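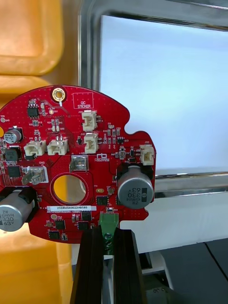 Ticket: Thermostat in the upstairs hall keeps losing its schedule
Opened by: Amparo Arango
Handled by: Maj-Britt Engebretsen, Isaksson Home Support
Product: Karance wall thermostat, with the phone app
Status: Solved, left open for comments

Amparo wrote:

Hello, and thank you in advance to whoever picks this up. We moved into an older house on Trindalard in the fall and the previous owners left us a Karance thermostat in the upstairs hall, which I was very pleased about until the cold weather came. I set up a schedule in the app, nothing fancy, warm in the morning, cooler while we're at work, warm again for supper. It works beautifully for a day or two and then one morning the house is freezing and the app says "No active schedule." The times I typed in are all gone. I've put them back in 7 times now and I'm getting quite good at it, but I would love to stop.

Things I've tried so far: new batteries (twice, two different packs), turning the thermostat off at the breaker and on again, deleting the app and installing it fresh, and moving the router a bit closer to the stairs. My husband also gave the cover a good push in case it was loose. It wasn't.

Maj-Britt replied:

Hi Amparo, and welcome to the house! I'm sorry your mornings have been so chilly. You've already done most of what I'd have asked for, so we can skip ahead a little.

Could you have a look at three things for me when you get a minute? On the thermostat itself, hold the menu button until the settings come up, go to System, and tell me the software version and the battery figure. Then in the app, open Household and tell me who is listed there. And do you happen to remember what time of day it goes blank? It doesn't need to be exact.

Amparo wrote:

Battery says 100, version says 8. Under Household it's just me, and a second line that says "Home hub" with a gray dot. I assumed that was part of the thermostat. As for the time, I got up early on purpose this morning (with a blanket and a cup of coffee, it was almost nice) and the schedule was there when I sat down. It vanished at a quarter past 5. I didn't touch a thing, I promise.

Maj-Britt replied:

I believe you, and thank you for the early shift - that was above and beyond! The gray dot is the part I'm curious about. A thermostat doesn't show up as a home hub in that list. A gray dot means something was linked to the account for this address and hasn't been heard from in the app, but it can still be sending its own settings now and then. My guess is that the people before you had a Jollotberg hub, and that it's still plugged in somewhere, passing along an empty schedule every so often and wiping out yours.

They're small white boxes with one cord, and people love to tuck them away. Good places to look are behind the TV, on top of kitchen cabinets, in the closet with the water heater, and in the basement near where the internet line comes in.

Please don't remove the "Home hub" line in the app yet. If we take it off the list while the box is still powered, it'll sometimes add itself right back and we'll both be confused.

Amparo wrote:

Found it! It took us most of an evening. It was in the attic, plugged into an outlet behind the insulation hatch, with a little green light on, perfectly happy up there. There was also a very nice wicker picnic basket, so the trip paid off twice. I've unplugged the hub and it's on my kitchen table now. What next?

Maj-Britt replied:

Wonderful! Here's the order I'd go in:

1. Leave the hub unplugged.
2. In the app, go to Household, tap "Home hub" and choose Remove.
3. On the thermostat, go to System, then Links, then Clear All. It'll restart and sit on a blank screen for 15 seconds or so. Let it finish.
4. Add the thermostat to the app again with the code on the inside of the cover.
5. Type your schedule in one more time. Last time, I hope.

If the thermostat asks for an old PIN at step 3, stop there and write to me, and I'll walk you through clearing it.

Amparo wrote:

No PIN, all five steps went through. The Links page had two entries on it before I cleared it and now it only has the app. I'll give it a week before I get my hopes up.

Amparo wrote:

Back again, with good news. The schedule has stayed put all week and the hall was warm every morning, including the very windy one. Can I throw the hub in the trash, or does it need to go somewhere special?

Maj-Britt replied:

I'm so glad! Please keep it out of the regular trash. Your town's electronics drop-off should take it, and so will most hardware stores that have a recycling bin by the door. Hold the button on the back until the light blinks before you unplug it for good, so the old owners' settings are cleared off it too. I'll leave the ticket open until the end of December in case anything comes up.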